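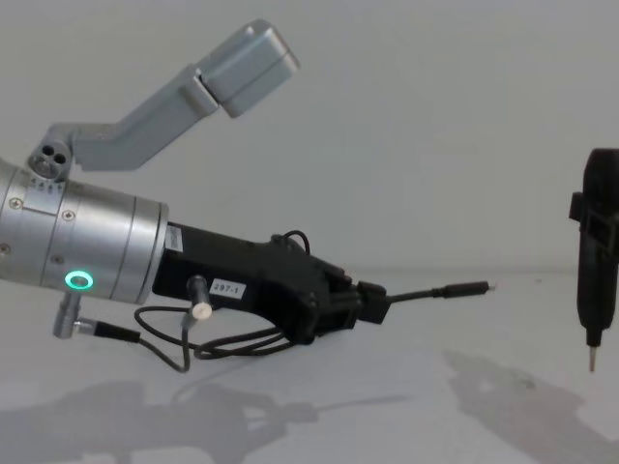 Fiachra Ó Dubhghaill wrote back on the last post that a checklist nobody signs is just wallpaper. Fair. He also said ours is too long, which, also fair, it had grown to 40 lines and half of them were about the floor mats.

So I cut it. Quick post, I have to be back at Distthorpe by two.

What stays, before anyone enables an arm:

- Cables. Every loop below the gripper gets a look and a tug at the connector end. Loose loops get tied back to the wrist, with enough slack for full rotation. Don't tie across a joint!! Tollier cell lost a connector that way in July.
- Plugs. No free ends. If a lead isn't going anywhere it gets capped and strapped, or it comes off. "I'll need it later" is not a category.
- Labels. Tool number readable and matching the sheet. The left gripper is 297-1, write it 297-1, not 297, not "the left one".
- Pointed tools. Tip guard on until the program is loaded and the speed is down. Applies to both arms even if you're only running one.
- Camera bracket. Hand check the clamp. If it moves, recalibrate, don't just nudge it back.

And the light. Green ring on the wrist does NOT mean safe to reach in. I've said this at every handover and still see hands going in. Reach in with the stop pressed, or don't reach in.

Fiachra wanted the torque values on the same page. I say no – they're in the Hikach binder, they change when the bracket changes, and two copies means one is wrong. We argued it for most of a lunch. He's allowed to be annoyed.

Signing: initials and time, one line per start. Not per shift. The counter on the old cell said 3,906 starts and the book had 502 signatures, so yeah, that's where the wallpaper comment came from. Ouch.

One thing I havent settled is who can skip a line. At the moment it's me or Fiachra, in writing, and it can run for up to 4 hours, then the line comes back. Probaly too generous. If your shop does it diferently tell me how, esp. if you've got two arms sharing one table and people swapping tools between them.

New sheet goes on the cell door tonight. Old ones in the bin please, including the one taped inside the cabinet.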